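Projects > Pedthorpe bench > Galleries > Box handling

Chores and shop-floor jobs: where box handling stands

Thibault Guillot
Oct 8, 2024

14 shares | 6 comments

The question we get most often at Pedthorpe is whether a machine can take over a boring job yet. The usual candidates are unloading a dishwasher, folding towels, and packing small orders. My answer for all three is "parts of it, slowly, with someone nearby." This page covers the third job, and within it the part that has taken most of our year: cartons with flaps.

A packing job looks like one task on a work order. For the controller it is at least four: find the box, get the flap out of the way, put the item in, close the flap. We score each stage separately. A run that places the item well and then crushes the lid is a failed run, whatever the video looks like.

Training for this task is done in simulation, using Pyo, our in-house scene builder. Pyo places the boxes and items, varies their color and angle, and resets itself when a run ends. It produced 4,000 runs in July. The physical bench at Hunport managed 200 in the same month, with a person resetting every one.

The trade-off is in the material. Simulated cardboard is a set of rigid panels with a hinge between them. Real cardboard has a crease that remembers how it was last folded, and after a few dozen openings it stops remembering. We model the hinge with a spring term and change the stiffness from run to run. This helps with new boxes and does very little for tired ones.

A flap left partly open is the hardest starting condition we use. Fully closed, it has one edge to lift. Fully open, it can be ignored. In between, it can block the approach from one side and hide the opening from a camera on the other, and the policy has to decide whether to push it back or go around. Ours tends to hesitate, then push. 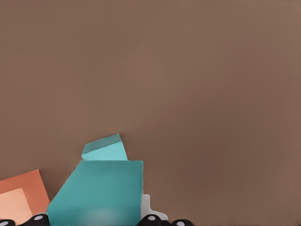 Spacing comes next. Most published packing demos leave a hand's width of clear table on every side of the box. A shop floor does not, and neither does a kitchen counter. When two boxes sit close together, a finger meant for one can catch the other on the way down, and the grasp planner has to give up its preferred angle. We now start a share of the runs with the items bunched up and plenty of unused table elsewhere – the policy is allowed to move things out into the open, and it has not yet learned to do so.

Scores for the current policy, last 100 simulated runs, are on the Nukevis board for anyone with a login. In short: finding the box is reliable, placing is acceptable, flaps are poor, closing is worse than flaps. Cycle time is nearly 6 times that of a person who is not hurrying.

For household use I would not put a date on it. For a packing station with one carton size, new stock, and a fixture holding the flaps back, the current system could do useful work now. The fixture does most of the hard part, and a fixture is cheap.

Next gallery: tape and labels.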